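Maxence Fleury
2 min read

On being asked where you're "really" from, a thread
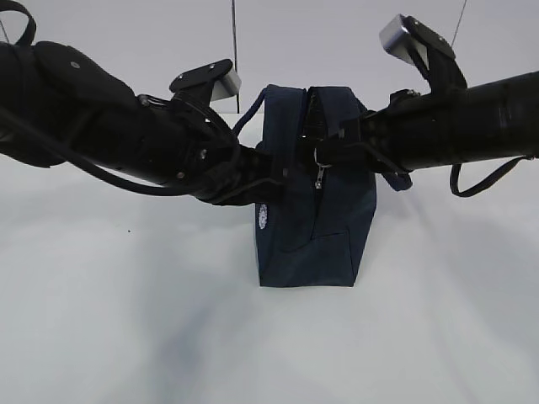 Navy blue bag, white table.

1/ I've been asked where I'm really from three times since April. I want to write down what the question does, because people keep telling me it's only curiosity.

2/ My first answer is always the town I grew up in. It's a true answer. When someone says "no, but really," they're telling me they had a different answer ready before I opened my mouth.

3/ I'm 40. I've had this conversation since grade school. The person asking has it once and goes home.

4/ Yes, some people ask because they want to talk about their own family. I can tell. They usually start with themselves – "my grandmother came over from such and such, what about you?" I've never minded that one.

5/ Last month a man at a work dinner asked four different ways. Where are you from, where are your parents from, what's your background, what kind of name is that. A coworker named Oksanen was sitting next to me. He got asked how his drive was.

6/ Oksanen moved to this country six years ago. I was born here.

7/ I told the story to a friend and she said I should be proud of my heritage. I am. Being proud of it doesn't mean I owe it to a stranger before the salad comes.

8/ If you want to know, wait. Most people tell you about their family once they know you a little. If they don't, you can live without it.

9/ And if you've asked it before, I don't need an apology on here. Take the first answer next time.

10/ Replies are open until tonight. I'm muting "but where ARE you from" – I've already had two.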